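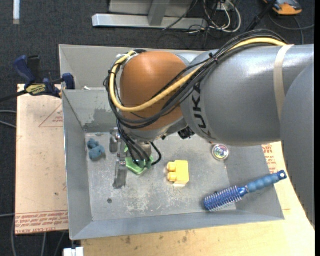

玩具角整理碰头会记录
2025年11月25日,Zolholm活动室

到场的有Rosario Galli、Gualtiero Lo Presti,还有我,我负责记(字丑,所以回家打出来了,大家将就看)。

一、灰色金属箱
先聊箱子,一聊就收不住!Gualtiero想换成带盖的,说敞口容易落灰。Rosario不同意,孩子伸手就能拿,盖子迟早被坐坏。我站Rosario这边。最后定了:箱子留着,敞口就敞口,每两周擦一次箱底,先由我来擦。

二、积木和毛绒玩具要不要分开
黄色积木跟蓝绿色的小毛绒玩具现在混着放,我觉得挺热闹的,可Gualtiero说毛绒得单独洗,混着总漏掉。行吧,听他的,毛绒以后进布袋,积木留在箱里。布袋去Fontana买,要4个,预算200元,Rosario垫付,小票别扔啊(上次那张我到现在还没找着)。

三、标签
写字还是贴图,吵了半天。小的那几个还不认字,所以贴图,Rosario来画。Gualtiero问能不能顺便画只猫,可以,但不算标签。

四、捐赠
Plulach那边愿意再送22件旧玩具,我先去看一眼再答复。缺角的、掉毛的不收。

五、没谈完的
地垫什么时候换,拖到四月再说。Gualtiero还欠大家一把活动室钥匙,他答应下次带来。

散会后一起把椅子搬回去了。

最后更新:Rosario Galli
评论 4 分享 2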